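Open day at the Trukitz computer refurbishing shop, Bemerbridge
July 2021

I went over to Bemerbridge for the Trukitz open day, mostly to find out what happens to the office desktops our town sends them.
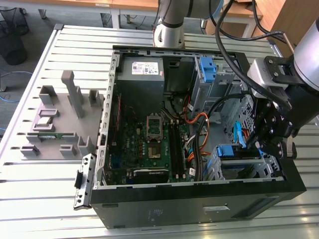

The shop is in the old Paju warehouse behind the freight yard, and parking is on the Luddale side. Sign in at the roller door, take a visitor badge and wait for a group. Ours was led by Baiba Ramanauskas, who runs the teardown area.

Trukitz took in 2,000 desktops last year, nearly all of them from schools and county offices. Each one gets a job sheet at intake. Machines that are too old go straight to parts, and the rest are opened and checked.

We spent the longest time on teardown. Towers are laid on their side with the panel off, so the board faces up and everything can be reached from above. Baiba went through the order they teach new staff. Drives come first, for data reasons – they are logged and sent to a locked room for wiping. Memory is next, then the processor and its cooler. The power supply usually stays in until the end.

She spent a while on drive bays. Cases with plastic release clips save a lot of time over the ones with screws, but old plastic gets brittle and a snapped clip means hunting for a spare. They keep bins of them, sorted by case model. Cables are the other slow part. In a full-size tower they cross over the drives and the board, and people who pull before they look end up with bent connectors.

An empty CPU socket is treated with care. The lever and bracket are left on the board, and a cover goes on if it is being stored. Boards with bent pins go to scrap.

After that came testing, which was mostly shelves of monitors and a lot of fan noise. June was a good month, with 352 machines finished, 252 of them for schools. The other 100 were sold at the front counter.

The tour ran a little over an hour. Coffee was free, sandwiches were not. I bought a used keyboard on the way out and still have to ask the office about the pickup schedule for fall.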